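3.2 Garments left on seating

Clothes set down on upholstered furniture made up the second largest group in the Larkmont households. Of the 128 items logged, most had been dropped in a single heap, with sleeves and hems folded under the body of the garment. We recorded the type of item, its main color and whether a collar, cuff or waistband could be found without lifting anything.

Trim turned out to matter more than size. A ribbed band in a second color gave coders a line to follow through the folds – even where it doubled back on itself, as in Figure 3. Plain garments took longer to label and produced most of the disagreements between coders.

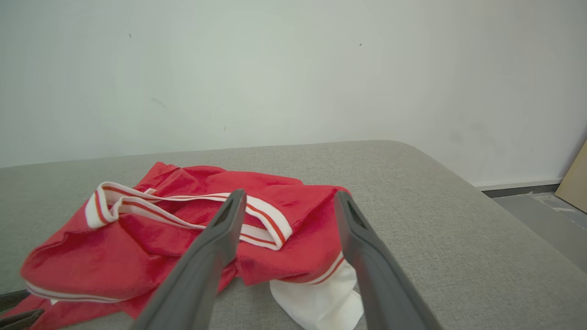
Figure 3. Crumpled red garment, most likely a sports jacket or track top, on a light gray upholstered surface. The white trim with red stripes may be a collar or waistband. White fabric at the bottom was coded "lining or second item."

3.3 Sorting and folding

Residents in 14 households were asked to put away the clothes as they normally would on a Sunday. Eight of them folded on the seat itself and did not move to a table. Following Liao, we treated shaking out, laying flat and folding as separate steps, although several residents ran the first two together.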